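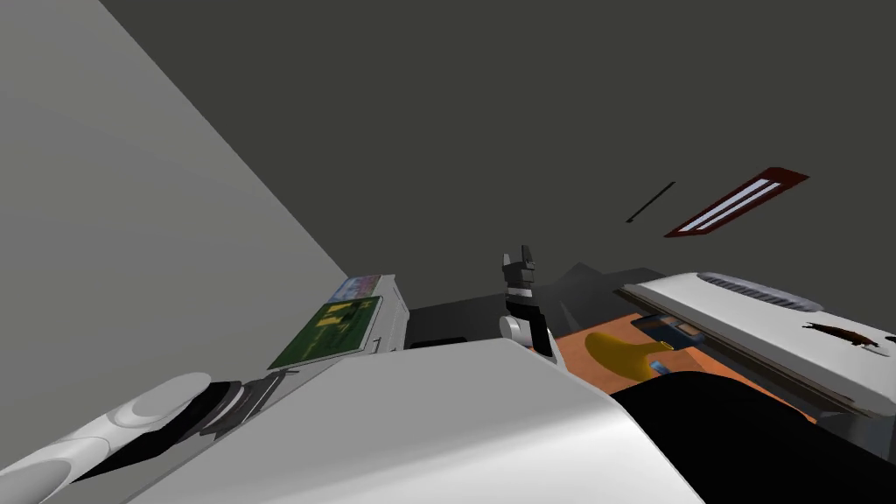 **Which things should a small lab pay for first, if it wants to work with a two-arm robot in simulation?** Storage and one good workstation. The robot itself can wait until the second budget round, and the spare gripper parts can wait with it.

# Kalness kitchen renders: planning notes and data card

Last edit: 22nd July

This repository holds rendered room scenes with a white two-arm robot, together with the budget sheets we used when we planned our equipment. We keep both in one place, so that a person who reads the costs can also look at the data that the costs were for.

## Contents

- `renders/` – still images from the simulator
- `scenes/` – room files with furniture, appliances and small objects
- `budget/` – the sheets, one per round
- `quotes/` – answers from suppliers, prices removed where they asked us to
- `CHANGES.md`

## How the data was made

All images are computer-rendered. No photographs are included. The robot has white rounded arm segments and black grippers, and parts of its own body can be visible. The room layouts were made by us in the Trellix scene editor. Object positions are changed a little between runs by a script, `shuffle.py`, and the seed is written in the file name.

The camera angle is not corrected. If your method needs a level horizon, please filter by the `tilt` column in `index.csv` before training.

## Budget round one

We planned the first round in June. The sheet has these lines:

| Item | Quantity | Status |
|---|---|---|
| Workstation, Akl tower model | 2 | delivered |
| Disk, for renders and logs | 4 | delivered |
| Simulator seats, yearly | 4 | paid |
| Network switch | 1 | delivered |
| Work table, adjustable | 1 | moved to round two |

The mistake in this round was the disks. We calculated the size from the images only and forgot the depth maps and the joint logs, which need more space than the images. If you copy our sheet, change cell D9 first.

Rendering time was reserved for 400 hours. We used over 30 of these hours only for tests of the light settings. Please put such tests as a separate line in your plan, otherwise the time is taken from the real runs.

## Budget round two

Not closed yet. We wait for the second quote from Hustau for the arms and the mounting frame. Questions which we sent to the supplier:

1. Is the gripper sold separately from the wrist?
2. How long is the delivery for replacement finger tips?
3. Is training of staff included, or is it a separate invoice?
4. Who pays the transport if an arm must go back for repair?

The answers will be put in `quotes/` when we have them.

## Known problems

- In some scenes the robot body covers a large part of the table. These images are kept.
- Object names in `scenes/` are partly in the old format. `convert_names.py` repairs most of them.
- The sheets use a comma as decimal sign. Some programs read this wrong.

## License

Renders and scene files: CC BY 4.0. Budget sheets: free to copy and change. The files in `quotes/` may be read but not published again.

Corrections are welcome as an issue in the tracker. Please write the sheet name and the cell.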